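We use cookies to keep this thread reader free and to remember your text size. Accept all | Manage choices

Dymphna Quinlan
November 16, 2022

1/ Righto, a long one from me today, so get yourself a cuppa. I've been asked a few times what I do all day now that I've moved from controls over to tooling, and the answer is mostly this: I write the software that decides whether a demonstration is any good before a policy ever gets to learn from it.

2/ The tool is called Plunby. It started life as a script I wrote in January to stop myself from going cross-eyed, and it has grown a bit since then (a lot, if you ask Piroska, who has to review my pull requests, bless her).

3/ The basic problem is easy to say. A person holds a gripper in each hand and does a chore, and we want the path of both fingertips through space, at every moment, good enough that an arm could follow it later. All the cleverness is in the word "enough", and I've spent most of this year arguing with myself over it.

4/ Pose comes from the marker cubes under the fingertips. Lovely when a couple of faces are in clear view. Much less lovely when only one face shows and it's nearly square-on, because then the solver has two answers it likes almost equally and will happily hop between them, frame by frame, like a budgie on a perch.
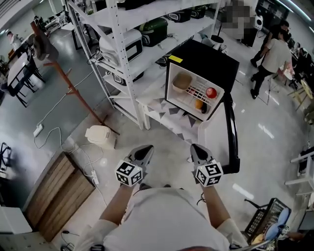
Dymphna Quinlan
Perception and Tooling Lead, Karkton

5/ The fridge jobs are my favourite for shaking these things out. You've got an open door on one side, a wire rack, an apple up on it, an orange and an eggplant down on the floor of the thing, and not a great deal of room for a pair of hands. The fruit is easy for the eye and the approach is where all the bother lives.

6/ Think about what the solver has to put up with. Once a gripper goes in past the door, its cube can get shaded, or hidden behind the rack, or blocked by the other gripper. My old filter treated every gap the same way: draw a straight line across it and carry on. Fine for a short gap in open air. Terrible for a gap that starts in front of a shelf and ends behind it, because the straight line goes through the rack.

7/ So the new version asks what the gripper was near when we lost it. In open space it can fill up to 294 milliseconds. Close to anything solid it fills nothing, marks the stretch, and hands it to a human with the clip lined up and ready to go. Piroska Katona wrote the review screen for that and it's a joy to use, truly, keyboard shortcuts for everything!

8/ The hopping I fixed in a much duller way. We keep both candidate poses alive for a while and pick the one that makes a sensible wrist motion over the whole stretch, instead of choosing on the spot. I'd read about doing it like this years ago and thought it was overkill. Sorry to the authors, you were right and I was being stubborn.

9/ First proper run was over our Drulodby set, and it flagged 121 clips the old filter had waved straight through. I went a bit quiet when I saw that number. Plenty of them turned out to be harmless, but there was a nasty little family where left and right had been swapped partway along, and a planner would have crossed its own arms trying to copy them.

10/ That one was my bug, by the way. I was matching cubes by nearest position and only glancing at the marker IDs afterwards. Now the ID comes first. Colour me embarrassed, it was a one-line change and I'd walked past it for months.

11/ Still to do: the timestamps. Our gripper width readings and our poses come in on different clocks, and a tiny offset means the fingers seem to close before they arrive. Piroska has a branch that lines them up at load time, and I've promised to test it properly before I start fiddling with anything else. If you've tackled something like this, my replies are open and I'm all ears.

More from Dymphna Quinlan
- Why I log rejected poses as well as accepted ones
- Moving our planner tests over to Nakajima, part 2
- Naming coordinate frames so your workmates still like you
- A gentle grumble about quaternion order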